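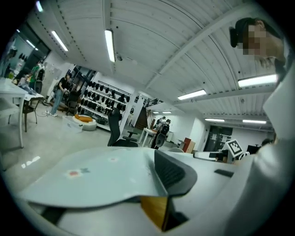
Figure 5.1 Small reddish-orange mark on a thin, curved sheet. A block of yellow wood lies beneath.

Chapter 5
Marks, Labels and the Keeping of Stock

Any organisation that holds goods must be able to say what it has and where each item is kept. In a small store this knowledge often rests with one person. Once the number of items passes a few hundred, memory becomes unreliable and a system of marks is needed. This chapter deals with the choice of marks, the places where they are put and the records to which they refer.

A mark is any sign made on an object or fixed to it so that the object can be told apart from others. A label is a mark that carries words or numbers. The difference matters in practice. A dab of paint may tell a trained member of staff that a sheet has been checked, but it tells a visitor nothing. A label can be read by anyone who knows the language, provided that it is clean, complete and the right way up.

The main case in this chapter is the Räsänen store, which supplied fittings and sheet goods to the building trade. When Marjatta Valtonen took charge of the store it held up to 1000 separate lines, of which 300 had no written label of any kind. Staff knew these by their shelf position. A move to new shelving in April made that knowledge useless, and orders were delayed for five weeks. Her report on the move is given in Section 5.4.

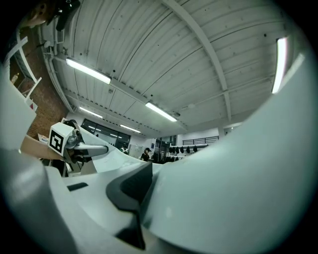 Contrast is the first quality to consider in a mark that must be found quickly. Pale grey lettering on a cream box may look pleasing in a catalogue and yet be missed on a dim shelf. Strong differences of light and dark remain clear for longer, even when the surface is worn. The square marker on the white cube in Figure 5.2 follows this rule closely: its black blocks are set inside a thick black border. A border of this kind separates the mark from its surroundings and shows where it begins and ends. The same principle applies to hand-made shelf cards, which should have a plain margin on all sides.

Position is the second quality. Marks should face the direction from which the goods are approached - usually the aisle - and should not be placed where a strap or lid will cover them. Curved surfaces need particular care, as long labels tend to lift at the corners.

Section 5.1 sets out the common types of mark. Section 5.2 considers numbering, with reference to the scheme drawn up by Abimbola Ezeani for the Holow depot.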